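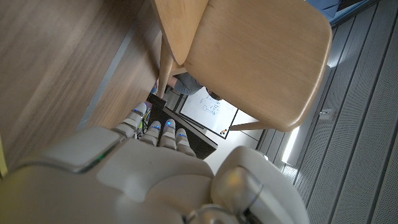

Two hands, one bench: a shared workshop builds its own robot

Home | Builds | Interviews | Forum | Contact

Filed under: Robotics, Shared Spaces

April 13, 2019, by the Daline staff

The build is called Castum. Its owner works on it evenings at Festmont, a shared workshop with 44 members, and has done since October. We asked first what it has cost.

"Over 2452 dollars, and most of that is the hands," the builder said. "The rest was paid for by selling a lathe."

The fingers have been the slow part. Each one bends at more than one joint, and the builder keeps a log of every change to the finger code. It had 267 entries when we spoke.

"Half of those are me undoing the one before," the builder said. "I'd change the speed and the thumb would be late, so I'd change it back."

Wiring comes next. For now, a lot gets held down with whatever is on the table.

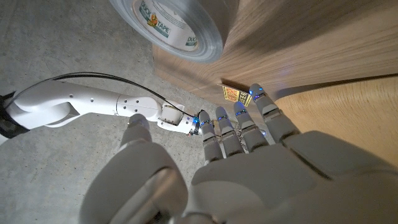 "I do like tape for a first try," the builder said. "If a cable run is wrong I want to find out before I've drilled anything. Screws come later."

The motor drivers came from Sutanto, a small parts shop that closed its counter and now sells by mail. Two failed early and were replaced.

Asked what the robot is for, the builder said picking things up and putting them down. "Light stuff. I don't want it lifting anything I'd mind dropping."

The next job is a quieter power supply. The other members have asked for that one.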